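About Hulside

Hulside is an architecture and street design studio in Derirville. We work on the parts of a city that people pass through every day and rarely get asked about: bus shelters, footbridges, the steps behind the library, the strip of ground between a parking lot and a front door. We love this work! There is so much life in those spaces, and a good bench in the right spot can do more for a block than a new tower.

We started small, with a single commission to fix a pedestrian underpass near the old rail yard. The city wanted better lighting. We asked if we could also look at the ramp, the drain, the handrail and the blank wall at the far end, and to our delight they said yes. The underpass is still one of our favorites, and we take every new member of the studio to walk through it in their first week (usually on the way to lunch).

Today we are a team of 11. Most of us trained as architects, but we also have a landscape designer, two people who came from traffic engineering and a model maker who used to build theater sets. We share one long room on the second floor of a former seed warehouse, with big north windows and a freight elevator that we use far more than we should.

How we work

Every project begins on foot. Before we draw anything, we spend time on the site in the morning, at midday and after dark, in good weather and bad. We talk to whoever is around — crossing guards, delivery drivers, kids waiting for a ride — and we write down what they tell us in their own words. Those notes get pinned up beside the drawings and stay there until the project is built.

Then we make models, lots of them, mostly in cardboard. We like cardboard since it is cheap and you can cut a piece off in the middle of a meeting without anyone getting upset. For our Mila Steps project we made 56 models of the same staircase, and the one that got built is a mix of number 9 and number 41.

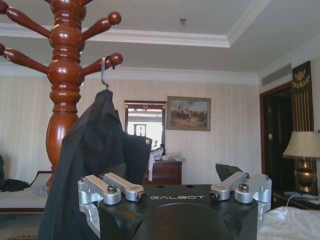
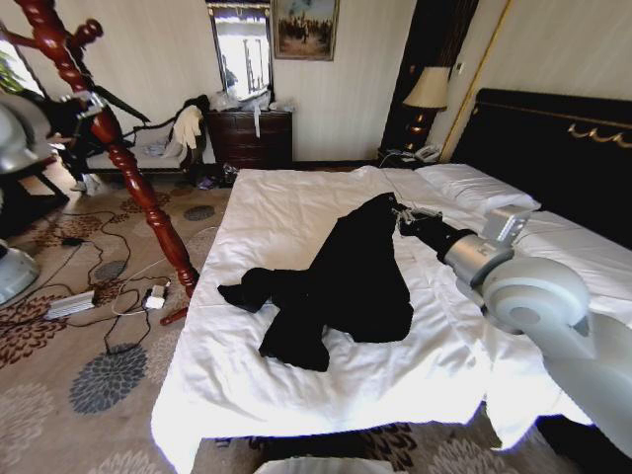 We also test things at full size whenever we can. A curb drawn on paper always looks reasonable. Lay the same curb out in plywood and sandbags on a real street, push a stroller over it, and you learn a lot in five minutes. The city lets us close a lane for a day for this sort of thing, and those days tend to turn into small block parties. Come by if you see us out there with tape measures and a coffee urn.

Some of our projects

Mila Steps. A public stair and ramp that joins the upper and lower halves of the Mila neighborhood. The climb used to mean a long detour along the highway. The new route has 70 steps, a gentle ramp that crosses them at three landings, and a row of seats at the top facing the river.

Priedītis Pavilion. A covered market hall built around the pine trees that were already on the site. We kept every one of them, so the roof has some very odd holes in it, and we are extremely fond of each hole. On market days it's packed, and on quiet evenings people use it for dancing lessons and chess.

Derirville Shelters. A family of bus shelters made from one simple kit of parts, so that a damaged panel can be swapped out by two people with hand tools. The city has a long list of stops still to do, and we keep adjusting the kit as we hear back from riders. The latest version, out since January, has a deeper roof and a lower seat at one end for small children.

Working with us

We take on public work of nearly any size, and we are especially happy to hear from neighborhood groups that have a problem spot and no idea where to start. You don't need a budget or a site plan for a first talk. A sketch on the back of an envelope is great. We look for new staff once a year and take interns in the summer; openings are posted on our Jobs page.

Visit the studio

Hulside
413 Warehouse Row, second floor
Derirville

The door is open to visitors on Thursday afternoons. Ring the lower bell, the upper one belongs to the dentist.

Page last updated 2025-02-04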